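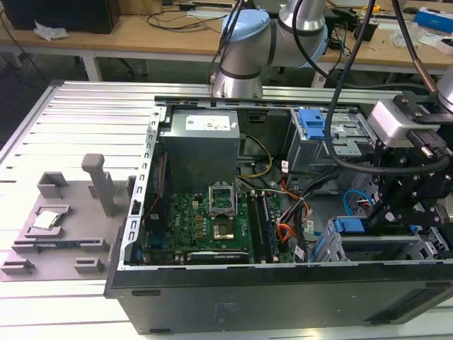 How to vote for your trainee in the Dramach final

July
Posted by the Flakbridge fan desk

Filed under: Idol shows / Voting guides / International fans

The final of Dramach is close, and every day we receive the same messages from fans outside the country. The vote page is confusing the first time, so I have written the steps in the order in which I do them myself.

Before you start

You need an account in the Jurklow app. An account on the show's website is a different thing and it can't vote. If you only have the website account, open Jurklow, choose "Join" and use another e-mail address, because the app often refuses the same one.

Set the app language to English in the settings first. After you have joined, the menu moves to another place and it is harder to find.

Step 1. Verify the account

Open your profile and press the small grey shield. A code of six digits comes by e-mail. It is valid for 7 minutes, so please have your mailbox open already. If the code doesn't come, look in the spam folder before you ask for a second one. The second code cancels the first one, and many people type the old code without noticing.

Step 2. Collect hearts

One vote costs 200 hearts. You receive hearts when you log in, when you watch the performance clips until the end, and when you finish the daily quiz. If you close a clip early you receive nothing for it.

Hearts from the quiz disappear at midnight Korean time. Hearts from the clips stay until the final. The app should spend the quiz hearts first, but last season it did not always do so. I look at the heart history every evening to be safe.

Step 3. Choose your trainees

In the earlier rounds we could choose more names, but for the final you choose only one. Press the photo, wait for the pink border, then press "Submit". Without the pink border the vote is empty, and the hearts are still taken.

Be careful with the trainee numbers. Number 106 and number 159 have almost the same stage name in the English version. Check the number under the photo, and check the group colour also.

Step 4. Save the proof

After the vote you see a receipt page. Take a screenshot – the app doesn't keep this page. If your vote is missing later, customer service will ask you for it.

During the live show

The live vote opens after the last performance, and hearts can't be used in it. Every verified account has one free vote. Stay logged in from the beginning of the broadcast, as the login server is very slow when everybody comes at the same moment.

Fans who watch on Greenberg have a delay of one or two minutes in the stream. Please follow the clock in the app and not the one on the screen, or you may be too late.

If the app shows "region error", turn off your VPN, close the app completely and open it again.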